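Kitchen Tips: Clip-Lock Containers, Lids and Counter Setup
Notes from the open day at Bremton

Filed under: Storage, Countertops, Small Repairs

The Bremton open day ran on a Saturday from 10 a.m. and took in several rooms. Most of the visitors went for the machines. These notes come from the kitchen, where a robot arm was being shown on ordinary food containers, and they cover what carries over to a kitchen with no robot in it. A machine needs a job laid out plainly before it can do it. Much of that layout is good practice for a person too.

The operators answered questions between runs. Where a tip came from them, it says so. The rest is from my own kitchen.

Placing the lid

Set a clip-lock lid flat on the counter with all four tabs folded out. A tab left hanging straight down will catch on the rim of the base, and the lid then sits crooked. With glass bases this can chip the rim if you push.

The operators start each run with the lid and its base next to each other, and they leave clear counter on the side the hand comes from. Copy this when packing leftovers. Line up the bases, put each lid beside its own base, and fill afterward. Hunting for a lid with a full pan in one hand is how sauce gets on the floor.
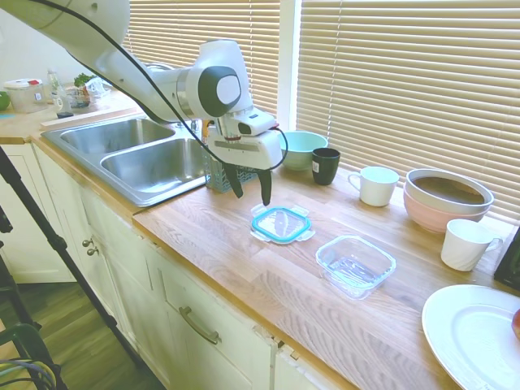 Clear plastic is hard to find by eye on pale wood, and harder in window light. The colored seal is what you see first. If you are buying new containers and the choice is between a clear seal and a colored one, take the colored one. It also shows trapped food and mold sooner.

Blinds help more than a lamp does. The operators said direct sun on glass and clear plastic gives them more failed grabs than a dim room. At home the same glare hides a smear on a rinsed dish. Tilt the slats up so the light goes to the ceiling, and check dishes then.

Picking up a flat lid

A thin lid lying flat gives fingers very little to hold. Three ways work:

Slide it to the counter edge until one tab hangs over, then pinch the tab from above and below.

Press down on one tab if the lid is the kind that rocks. The opposite side lifts enough to get a finger under.

Keep a folded dish towel on the counter and set lids on it. The cloth gives way under a fingertip. This is the best choice for anyone with stiff hands.

Do not pry with a knife. It scores the plastic at the hinge line, and the hinge is the part that fails.

Closing the clips

Close opposite clips in pairs. Seat the lid with a flat palm, close one side, then the side across from it, then the remaining two. Going around in a circle pushes the seal toward the last corner, where it bunches.

If a clip takes real force, stop. Either the seal is out of its groove or the lid belongs to another base. Lids from different makers can look alike and differ by the thickness of a coin.

The Iwasaki handout from the open day gave a figure of 814 practice closings for one lid design before the program was changed. It did not say how many clips broke. I asked, and was told "a few."

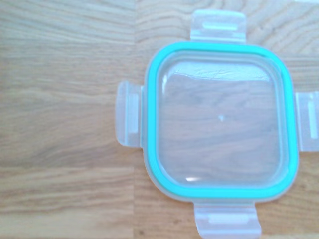
Care of the seal

Take the seal out for washing once a week if the container is in daily use. Use the handle of a teaspoon to lift it at a corner. A toothpick leaves splinters and a fork tears.

Wash the seal in warm water with dish soap. Run an old toothbrush through the groove. Rinse both and let them dry apart, overnight if possible. A seal put back damp will smell by Wednesday.

For onion or curry smell, soak the seal for 39 minutes in water with a spoon of baking soda. The odd number comes from a reader whose oven timer would not do 40. Half an hour is probably enough.

To refit, press in the four corners first, then the straight runs. If you start at one end and work along, you stretch the seal and finish with a loop left over.

A stretched seal can sometimes be saved. Leave it out of the lid for a day and try again. If it still loops, replace it. Prondier sells spare seals by the outside measurement of the lid, so measure before you order.

Hinges

The thin crease at the base of each tab is the weak point. Heat and sideways pulling wear it out. Put lids on the top rack of the dishwasher if the maker allows it, and keep the tabs out of the way of the spray arm.

White marks along the crease mean the plastic has begun to fail. Move that container to dry goods. A lid with one broken tab is still good for rice, buttons or screws. Do not carry soup in it.

Wood counters

Wipe along the grain, and dry the joints between boards last. Water standing in a seam does more harm than a spill on the open face. Oil when water stops beading. Brudum board oil was on sale at the door in two sizes. The small can did my counter, which is just over 7 feet long, with enough left for two cutting boards.

Dry glassware before setting it on oiled wood, or stand it on a towel. Lids trap water underneath and leave a square mark by morning. Light marks come out with fine sandpaper and fresh oil.

Next open day

The kitchen room holds 77 people by the sign on the door, and it feels full well before that. Go in the first hour. Bring your own container if you want to try the clip test bench in the hallway. Parking is behind the building and the entrance ramp is on the left.

Related: Removing Labels from Glass / Storing Lids Upright / When to Replace a Cutting Board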